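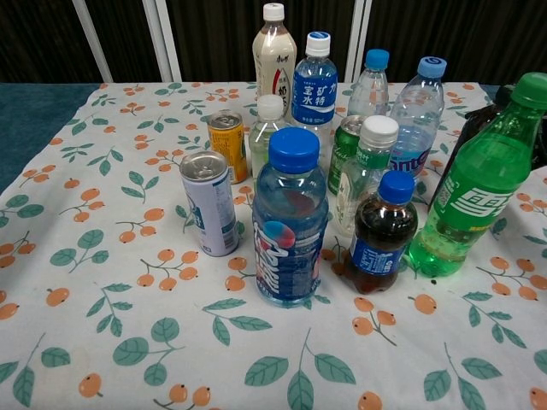
Before the budget meeting on Saturday I want to put down in writing why I'm still voting no on the sorting arm, or at least no on the version of it that Trastunness quoted us.

The sales pitch is simple. Bottles and cans come in mixed, the arm picks them up one at a time, plastic goes left, metal goes right, and we stop paying people to stand over a table for the whole evening shift. I have nothing against any of that. My trouble is with the numbers, and with what the numbers leave out.

Trastunness wants 2000 a month on a lease, with a minimum term I think is too long for a shop our size. The gripper is extra. The quote lists one gripper. I asked whether one gripper handles a squat bottle, a tall one and an opened can equally well, and the answer I got was a link to a video. In the video every item is the same bottle, standing the same way up, with lots of room on each side. I have worked our intake table for years and have yet to see a tray like that. We get tall next to short. We get a small clear bottle stuck behind a bigger clear bottle. We get labels in whatever language the stuff was sold in, and sometimes you can hardly see the label at all.

Perkow came in cheaper, and I was ready to like them. Then I read the page on "site preparation," which is a polite name for everything they expect us to buy. Lights, a floor plate, a guard fence, and a plain table surface "free of pattern or print." So the machine that is supposed to cope with the real world would like the real world painted gray first. Fine, but then paint goes in the budget too, and so does the day we close to do it. None of it is in the draft going around.

Edgars Grigaitė has been pushing for the purchase, and to be fair to him, he did more homework than anyone. He got Dzene to send over the logs from their first month. They ran 1061 picks in the trial week they like to talk about. I'd like to know how many of those were picked twice. The log has a column for retries and it was blank on the copy we received. Edgars thinks it was a formatting problem. Maybe so. I would still want that column filled in before we sign for anything that costs more than the van.

A few things I'd ask for, whichever firm we end up talking to:

- A trial on our own intake, tipped out the way it comes to us, with one of us in the room
- The retry count and the drop count, in the contract, with a number we can hold them to
- A price for a second gripper and for spare fingers
- The name of the person who picks up the phone at 9 at night
- What happens to open cans and half-full bottles, and who cleans the arm after

On that last one, Kukunetti was the only firm that gave me a straight reply. They said anything with liquid in it should be pulled by hand before it reaches the robot. I was glad to hear it said out loud, but look at what it does to the savings line. The draft takes out 3 evening shifts. If somebody has to stand there pulling the full ones, at least one of those shifts goes back in, and the payback date moves with it. I redid the sheet that way and left it in the shared folder next to the original. Please open both.

My own suggestion is to put off the lease, ask Kukunetti for a short paid trial, and set aside money for a better table and a second scale. We need those with or without a robot. The quote from Trastunness is good until the end of January, and I expect they will find a way to extend it if we ask.

Comments on the second sheet are open until the meeting starts.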